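From: the Zikstead gauge
To: rain-watchers list
Date: 2022-02-26
Subject: Re: [rain-watchers] What counts as a dry day?

> I've been going back through my Zikstead notebook and trying to pull out
> the dry spells, and I keep getting stuck on the tiny amounts. Do you all
> call it dry if the gauge shows a trace? My longest run last August is
> either 12 days or a lot more depending on how I treat one miserable
> drizzle that barely wet the funnel. Also, does anybody read twice a day
> anymore or am I the last one?

Oh, I love this question, and I've changed my mind on it so many times that my own records are a mess (you've been warned).

When I started I was strict. Any moisture at all in the tube and the spell was over, end of story. The trouble is dew! My gauge sits low, in grass, and on a clear still night late in the summer it can collect enough dew to put a shine on the bottom of the tube. By my old rule I was breaking up dry spells on mornings when there hadn't been a cloud in the sky. So I went back and wrote a little "d" next to every one of those I could be sure of, and the ones I couldn't be sure of got a question mark. There are more question marks than I'd like.

What I do now is write down the trace as a trace, every time, and leave the deciding for later. A T goes in the column, never a zero. Then when I'm pulling out the spells I run it both ways, once with T counted as dry and once with T counted as wet, and I keep both lists. For your August run I'd just report it as 12 days under the strict rule and put the longer number next to it with a note about the drizzle. Anyone comparing with you can pick the one that matches theirs.

The person running the Steltard gauge does it a third way, with a cutoff in hundredths, and to be fair that's closer to what the professionals do. If you have a tube you can read that fine, go for it. Mine is a Hyun, the older one with the printed scale, and the bottom of the scale has worn so faint that I'd be kidding myself. I've thought about replacing it, but then I'd have a break in the record and I'd want to run the two side by side for a good long while first. Maybe this year.

As for reading twice a day, you are not the last one! I do it in the warm months. Evening showers here can be gone by breakfast if it's a warm night and there's only a little in there, and I don't trust a single morning reading in August. In winter I go back to once a day.

I finally finished typing my old notebooks into Distis, by the way. It came to 523 pages and it ate up most of my evenings for 3 months. It does let you set the wet-day cutoff yourself and redo the whole list of spells, so if you're sitting there with a pencil counting rows, it might save your eyes.

Two from the kitchen:

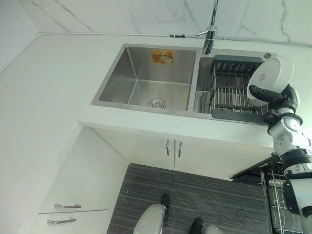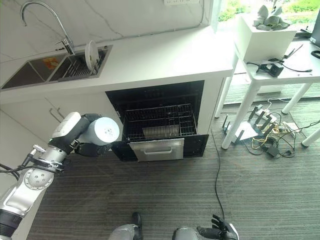 Anyway, one thing I'd ask before you settle on a rule. How do you handle the days you were away? I have gaps where I came home to several days' worth in one tube, and I used to put the whole amount on the day I got back and leave the others as zeros. That makes lovely long dry spells that never happened! I've switched to marking them as missing, and I end the spell at the last day I have a real reading for. It cost me my second longest spell on record, which hurt a bit, but I feel better about the list.

If you want to send me your August page I'm happy to run it next to mine and see where they split. We're close enough that the long ones should line up, and I'm curious whether your drizzle shows up over here too. I have a T that month with a question mark beside it, and I'd love to get rid of the question mark.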